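Fistach Neighbors Help Board
Home > House and Yard > Laundry and Cleaning

Towels smell sour again an hour after washing

Posted March 14, 2021 by lavmont_lou

Okay, I'm at my wits' end with our bath towels. They come out of the dryer smelling fine, I fold them, I put them in the hall closet, and the minute anybody dries off with one it smells like an old gym bag. It's a front loader, a Fiven, bought used when we moved out to Lavmont. Our water is very hard out here if that matters.

I've tried more detergent, I've tried the scented beads, and I left one batch on the line all afternoon last July and even that didn't fix it for long. My sister-in-law says throw them all out and start over, but I paid 94 dollars for the set and I'm stubborn. What am I missing?

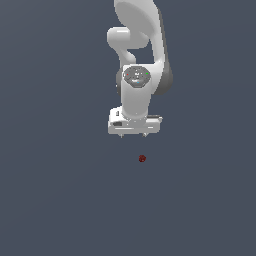
2 replies, oldest first

hodoroaga_hills

More detergent is probably what got you here! I did the same thing for years. With hard water the soap doesn't rinse out all the way, it builds up in the loops, and then the towel never gets properly clean underneath. It feels kind of waxy when it's wet, if yours do that.

So first, strip them. Fill the bathtub with the hottest water you can get, a scoop of washing soda and a small scoop of plain powder detergent, and leave the towels in there until the water goes cold. Stir when you walk by. The water will be disgusting and you'll want to call people in to look at it. Then run them through the washer with no soap at all, hot, extra rinse if your machine has one.

After that go down to 2 tablespoons of detergent per load and quit the beads and the fabric softener for good. I know, I liked the smell too. 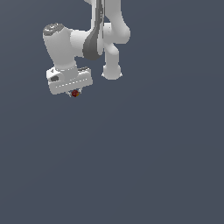
pepperplant58

Agree with the stripping but I'd look at the washer before you do any of it, otherwise you're putting clean towels back in a dirty machine. Pull back the rubber gasket on the door and feel around the bottom fold. Mine had gray slime, a sock and I think part of a receipt. Wipe it all out with an old rag and hot water.

Then there's the drain filter, behind the little door down low on the front (on most front loaders anyway, I haven't owned a Fiven). Put a baking pan under it first and unscrew it slowly — a lot more water comes out than you expect.
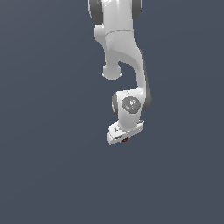 Once that's back in, run it empty on the hottest cycle it's got. I do this once a month now and leave the door and the soap drawer open between loads, which drives my husband nuts since the door blocks the hallway, but the smell hasn't come back.

Also don't pack the drum. Towels need room, I do half of what I used to. And dry them till they're really dry, the thick hem takes longest. If the hem's still cool when you fold it, give it another ten minutes.
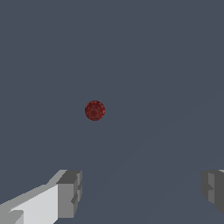

lavmont_lou

Waxy, yes!! That's exactly how they feel. And I just checked the gasket and I'm not going to say what was in there. Doing the filter tonight and the tub tomorrow. Does the washing soda have to be the kind in the laundry aisle or is baking soda the same thing?

hodoroaga_hills

Different stuff, baking soda's much weaker. Get the one that says washing soda on the box, and wear gloves when you stir.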